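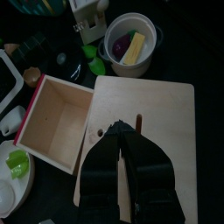 Edith Huamán
Technical writer, Grutance cell documentation
Updated February 7, 2022

Section 4. Setting Up and Checking the Cina Gripper on the Toy Kitchen Cell

Use this section after the arm has been bolted down and powered (Section 3). It covers finger fitting, the wrist camera check, the table layout, and the first closing test. Allow a full morning if the fingers are new.

4.1 Before you start

You need the 2.5 mm hex key from the Cina tool pouch, a lint-free cloth, and the cell log. The table should be covered with the black cloth and the overhead lamp set to the level you plan to record at.

CAUTION: Press the stop button and wait for the status light to go out before putting a hand between the fingers. The fingers can close without warning when the controller restarts.

4.2 Fitting the fingers

1. Jog the arm to the service position and press stop.
2. Wipe both mounting faces. Dust under a finger will tilt it.
3. Seat the left finger first, ridged side inward, and start both screws by hand.
4. Seat the right finger the same way.
5. Tighten the screws in turn, a little at a time, until the key stops moving easily. Do not use a power driver.
6. Release stop and run HOME from the Strachan pendant.

Note: Fingers are sold in matched pairs. If one is damaged, replace both and write the new pair number in the log.

4.3 Checking the wrist camera view

1. Move the arm over the cutting board and open the live view.
2. Bring the fingers partly together. They should come up from the bottom edge of the view and lean toward each other, tips near the center, with a narrow gap between the pads.
3. If the tips sit well to one side, loosen the camera bracket, turn it by hand, and tighten it again.
4. Check that you can make out the peg and the round hole in the board. Both are used as reference points in 4.5.
5. Save the view as the reference for this cell.

Low light is fine for this check as long as the finger outlines are clear against the board. If they are lost in shadow, raise the lamp one step and repeat from step 2.

4.4 Laying out the table

1. Place the cutting board with clear table to its right.
2. Set the open wooden box to the left of the board. It may touch the board or sit at a slight angle.
3. Put the white pot beyond the board, with the eggplant and the yellow block inside.
4. Set the two green pieces beside the pot, on its left.
5. Arrange the plate, mug, and knife block where the arm can pass over them at travel height.

Note: Smudges on the board do not affect the test. Wipe them off at the end of the week with a damp cloth – never with solvent.

4.5 First closing test

1. Set grip force to 19 on the pendant.
2. Hover over the peg and lower the arm in small steps until the tips are just above it.
3. Open the fingers, lower again, and close on the peg.
4. Hold, release, and raise the arm.
5. Repeat 100 times using the LOOP function.

If the pendant shows code 748, the fingers met before reaching the set width. Run HOME again. If the code comes back, refit the fingers as in 4.2.

4.6 Regular care

Wipe the finger pads daily. Check the finger screws every 500 cycles – sooner if the arm has bumped the table. Worn pads go back to the Fembridge service desk with a copy of the log page.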